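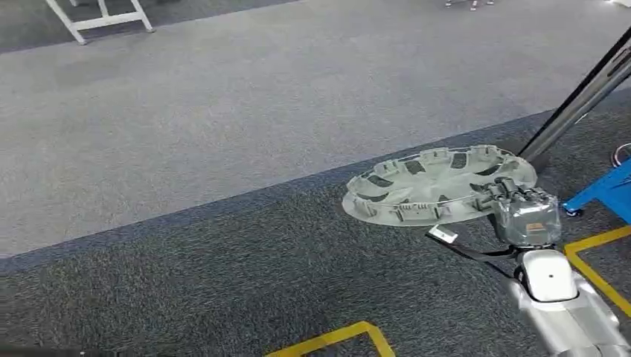
*Gray plastic hubcap, back side up, with the wire ring just inside the rim.*

## Getting a seat at a revival screening without overpaying

Festival pages love the words "limited availability." I don't believe them until I've seen the seating chart.

1. Look up the house size. The Halvorsen has 414 seats, and passholders rarely fill it for an older title.
2. Skip the Zurnico presale. Its fee bought me a worse row than Lihua Long got at the door.
3. Get in the standby line early. Cletus Wojcik swears by 3 hours; I've never needed more than one.
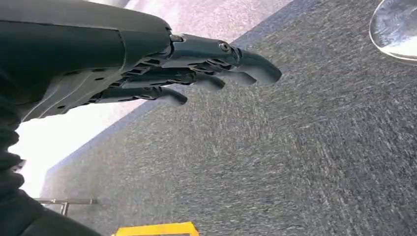
*Four jointed fingers over speckled carpet.*

4. Read what "restored" means in the program notes. If no lab or source print is named, assume it's the disc you already own.
5. Treat "special guest" as a maybe until there's a name attached.

Standby is cash only, so bring small bills.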